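Ticket 385: right gripper lags leader arm during table clearing demos
Project: Mestden
Opened by: Kalkidan Wako
Assigned to: Teodoro Dimaculangan
Status: open, waiting on parts

Symptom
During teleoperation the right follower closes late, about 14 frames behind the leader trigger. Left arm is fine. Worst with the paper cup, which has to be held on its side over the black tray.
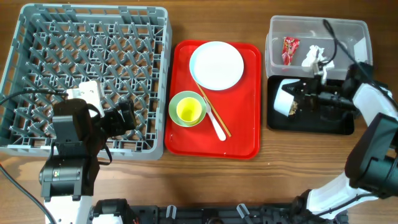

Lag is the same on a fresh boot and after an hour of use. Four demos from Monday are marked bad and should stay out of the training set. The replay log shows the command leaving the host on time, so the delay is downstream of that.

Tried so far
Swapped the USB ports of the two leaders. No change.
Recalibrated the right trigger. Range is correct now, lag remains.
Ran 5 demos with dishes only, left arm doing the rack and the red tray, right arm parked near the rice. No dropped commands on the left.
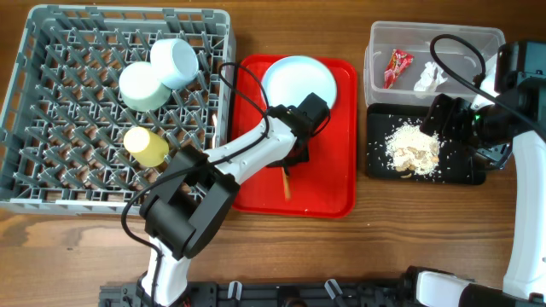
Next steps
Replace the right gripper servo cable (Mylene has ordered one).
Set the return delay on the gripper servo to match the left side.
Re-record the bad demos under the same task name.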